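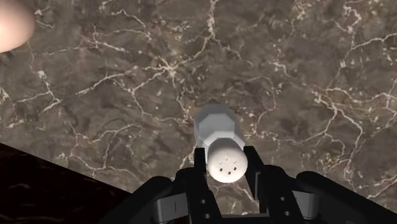

Drovura simulator, wrist view: fingers on either side of a shaker, marble surface.

Site visit: Flillura table service plant, Grakstead

Filed under: Plant visits, Handling, Food service

Flillura supplies hotels with made-up table sets. A set is a tray or a caddy with shakers, sugar, small plates and folded linen, delivered clean and filled in the morning and collected dirty at night. The plant in Grakstead washes, refills, checks and packs. It has been automating the packing end since last July, and we were given an afternoon to look at the cell and the people working with it. Our group was small enough to fit around one screen, and much of the afternoon was spent doing that.

Our hosts were Kirsten Cloutier, who manages the packing floor, and Thandeka Ntuli, who came up through the packing benches and now has the title of cell technician. The arms were installed by Schwerdtfeger, the integrator. The simulation software is called Drovura and runs on a workstation in a former linen store next to the floor.

The process before

Washed shakers used to arrive at the benches in plastic totes. A packer took one, looked at the cap, tapped it, filled the body if it was empty, wiped it and set it on the tray. The old target was 200 trays per bench per shift. Cloutier said the target was met in the first half of most shifts and missed in the second, and that the difference was almost entirely wrists and shoulders. Sick leave on the benches was higher than anywhere else in the building, including the wash area, where the work is heavier but slower.

The shakers are the awkward item. Plates stack, linen folds flat, and sugar comes in sachets that drop from a chute. A shaker is small, smooth and round at the top, and it tips over. Flillura's customers also do not agree on a pattern. The plant carries 649 item codes, and a surprising share of them are shakers that differ by a few millimeters in the cap. Some have a domed cap, some flat. Some bodies are faceted, and those turn in the fingers if the flats are not lined up.

The cell

Each cell has one arm with a two-finger gripper, a turntable for trays and an infeed belt. The fingers are driven through linkages and stay close to parallel through the part of the stroke used for shakers. A camera is mounted on the wrist and looks down along the fingers, so the picture always has the gripper in it. Operators get used to this view quickly. It takes visitors longer, and two of us asked which way was up.

The finger tips are plain and narrow. Schwerdtfeger offered a molded soft tip with the first quotation. It was tried for a few weeks and dropped because it picked up salt. Salt packed into the surface, and the tip began to mark glass. Ntuli changes the tips now on a fixed interval and keeps the worn ones in labeled bags, so that wear can be compared between cells. She had them out on the bench for us. The inner edge goes first, always on the same side in the cell nearest the loading door, and the cause has not been found. Belt tracking is the current suspect.

Cycle time was not the selling point. A good packer is faster than the arm on a clean run of one item, and Cloutier did not try to tell us otherwise. The arm holds its rate through the night, which matters because the collection trucks come back between ten and midnight and the sets have to leave again before five.

The simulator

This was the part of the visit I had come for. A pick routine is written and tried in Drovura before it goes to an arm. The item is modeled, placed on a surface, and the simulated gripper is driven to it under the same controller as the real one. The still at the top of this report comes from that work. It is the wrist view, with the two black fingers coming in toward an off-white domed cap and the gray body standing behind it on brown-gray stone.

One of our group asked why a packing plant needs marble. Flillura has started a second service in which a mobile arm sets out items directly on the customer's breakfast counter, and several of those counters are veined stone. Veins are a known nuisance. A pale line running up to a pale cap can pull the detected outline outward, and the approach is then centered on the wrong point. On the plant's own belts, which are one flat color, the fault never appears. In the simulator the surface can be swapped in a moment, and the same pick is run over pale stone, dark stone, wood and cloth with the item in different spots.

A new item gets 600 simulated attempts before its routine is released to a cell. Ntuli reviews the failures by hand. She does not look at all of the successes, but she does look at a sample, on the ground that a pick can be scored as good while the body is leaning in the fingers. She had one of these to show us. The score was a pass. The shaker had been lifted at a slant and would have come down on its edge at any tray with a raised rim.

Three limits of the simulator came up in discussion:

Friction. Glass straight from the washer has a film on it that the model does not have. The value in use was tuned by trial against the real cell and is wrong for plastic bodies.

Transparent and half-transparent bodies. The renderer is better at these than the real camera is. Routines that rely on seeing the body tend to pass in simulation and fail on the floor, so the current rule is to locate the item from the cap.

Loose caps. A modeled cap is part of the body. A real one may be a quarter turn short of closed. The arm will lift such a shaker without complaint, and the salt ends up on the turntable. There is now a torque check upstream, done by a person.

What changed for the packers

Before the project, the packing floor ran on bench packers and two supervisors. There have been no layoffs, and Cloutier gave us the arrangement in detail: the agency positions on the night shift were not renewed, and the permanent staff were offered three kinds of work. These are cap checking, cell tending and what the plant calls exceptions, meaning trays the cell has pushed out unfinished.

Cap checking is seated and steady. It is also the job people like least. One packer told us at the coffee machine that she used to finish a tray and now she finishes nothing. Cloutier knows about the complaint and has started rotating the post every two hours. Rotation helped on days and did less on nights, where there are fewer people to rotate.

Cell tending means keeping four arms supplied and clearing stops. It pays one grade higher. The work comes in bursts, and the logs bear this out: in the month before our visit the cells recorded 364 stops that needed a person, most of them brief, and badly bunched around the shift changeover. The changeover is when totes from two different wash lines are mixed on the infeed. A fix by way of a second belt has been priced and is waiting on next year's budget.

Exceptions work is popular. It is closest to the old bench work, and there is variety in it. It also needs the most knowledge of the customers' sets, and that knowledge sits with the people who have been there longest. I asked how a new hire would pick it up, now that nobody packs full trays for a living. Cloutier's answer was that new hires spend their first month on exceptions beside an experienced packer, before going to the cells. Whether a month is enough has not been tested, as there have been few new hires.

Ntuli's own job did not exist two years ago. She was sent to Schwerdtfeger for training on the arm and learned the simulator mostly on her own -- the manual assumes a reader who already programs. She has written a shorter one. It is nineteen pages, half of them on how to place the item so that the fingers do not start in contact with it, and she said it was written for the person who covers her vacation. So far that person is a Schwerdtfeger engineer on the phone. A second technician from the benches is due to start training in the fall.

She made one remark that I wrote down in full. "I know how hard to hold a shaker. It took me a long time to find out what number that is." The packers were asked for this kind of input from the start, and the first grip settings for glass came from a session in which bench staff squeezed a load cell with their usual grip. The readings were lower than Schwerdtfeger's default. The lower setting was kept.

Injury reports from the packing floor are down, although the plant would not give us figures for publication. There is a new category, sore eyes and stiff necks at the screens, and the workstation in the linen store is at a poor height. The desk is a folding table. A proper one was ordered while we were there, or at least the form was filled in.

Practical notes for members

Visits are by arrangement with the packing office. Closed shoes and hair covers are required on the floor, and phones stay in the lockers. The floor is loud near the washers and you will not hear much of the explanation there; ask your questions in the linen store. The afternoon slot shows the cells on day stock, which is tidy. Members interested in stops and recovery should ask for the slot at changeover and allow extra time for parking, as the truck yard is in use.

The slides on tip wear are held by the secretary and can be requested in the usual way. The exceptions procedure is internal to Flillura and was shown to us on screen only.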